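Textiles & Home Care, unit 6: sorting, hanging, basket to shelf
Notes typed up from Sunday's session, K. Crabtree. Slides are Rin's, I only filled gaps. Bring this back for the practical.

Reading first: Guswood handout, the fabric part only. Skip the stain tables, we did those in April.

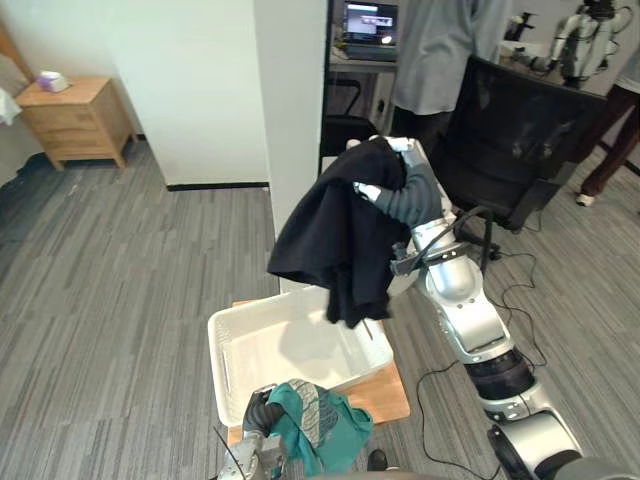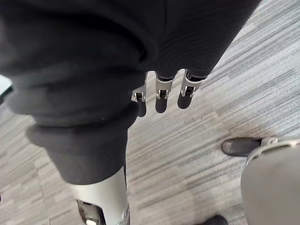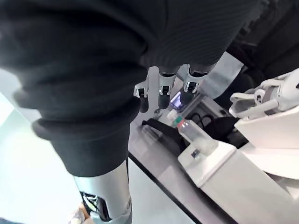

**Knit or woven?** First decision with any pile, before temperature, before color. Knit = loops, stretches, goes out of shape when it hangs wet. Woven = threads crossing, holds its shape, creases. Most of you go by thickness and thickness tells you very little. A fine rib is the easiest giveaway, e.g. the ribbing on the dark sleeve in the second picture: thin parallel lines, and on a true rib those lines open when you pull across them. Pull a cuff sideways. Springs back, it's rib. Third picture, same lesson on a charcoal knit sleeve, the lines show where the cloth lies flatter and you lose them in the deep folds. So flatten before you judge. Always.

Dark on dark is the hard case. Black, charcoal and navy in one heap look like one color under a ceiling light. Take it to the window.

## Picking out of the basket

- one piece at a time, lift by the top edge, let it drop open
- look at how it hangs. Folds tell you weight. Broad slow folds = heavier cloth or a lot of it. Small nervous folds = light
- check pockets while its hanging, not after
- sleeves out, socks out of sleeves
- then decide the pile

The black garment in the first picture is held up high enough that you can see broad folds and the left side going out to a wide corner. That's what I want from you. Not scrunched in a fist over the basket.

Teal piece at the front rim: crumpled. Has a light gray patterned band down the middle and a darker striped bit next to it. Which pile? Fouzia said colors, Kimutai said darks, we went back and forth on it. My answer: go by the color that covers most of the piece, then check whether any pale area could pick up dye. Pale band + first wash = wash it alone or with things you don't mind graying. After a few washes, colors is fine.

## Baskets

Perforated sides are better for anything waiting more than an evening. Air gets through. Solid sides ok for clean dry things on the way to the shelf. Rolled rim is kinder to your hands and doesnt snag knits. Wicker snags, run an old stocking round the inside and you'll find every spot.

Height: put the basket up on something. Bending to the floor for every sock is how Abhishek hurt his back doing the Liew flats. Table, bench, low stand, whatever holds it steady.

Don't overfill. Hiler basket (ours, the tall one) takes 6 kilos dry and is miserable to carry at that.

## Drying knits

Flat. Towel under. Press, don't wring. Shape it back to size while it's damp, match the side seams, cuffs straight. Turn once.

Hanging a wet sweater by the shoulders gives you the little horns and a longer body. Over a rail at the underarm is ok for light ones.

Ribbed cuffs: push the ribs together with your fingers so they dry closed. If they dry pulled open they stay baggy til the next wash.

Spin: 800 max for wool and wool mixes on our machine. Check the dial yourself, someone always leaves it on the last setting.

## Folding, dark knits

1. Face down, brush off lint first (you wont see it once its folded)
2. Sleeve across the back, then the other. Flat, no rolled lumps
3. Bottom up to the middle, again to the collar
4. Stack with the fold facing out

A thick rolled cuff makes a ridge through the whole stack. Unroll cuffs before folding, trousers too. Cuffed trouser legs also collect grit, turn them out over the bin and not over the carpet.

## Practical

60 minutes, in pairs. Each pair gets a mixed basket. Sort, label piles, fold what's clean. Rin marks the sort, I mark the folding. Use the Rudum cards for labels, they're in the drawer under the iron.

What loses marks:
- knits on hangers
- piles on the floor
- "darks" with a pale band in it and no note
- inside-out things folded inside out

Written part is short, one page, why you put three of the pieces where you did. Say what you felt and saw, not what the tag said. Half of them have no tag.

Swap basket partners if you worked with the same person last time. Fouzia with Kimutai, Abhishek with whoever is left over. Room opens at the usual time, irons stay off until I'm there.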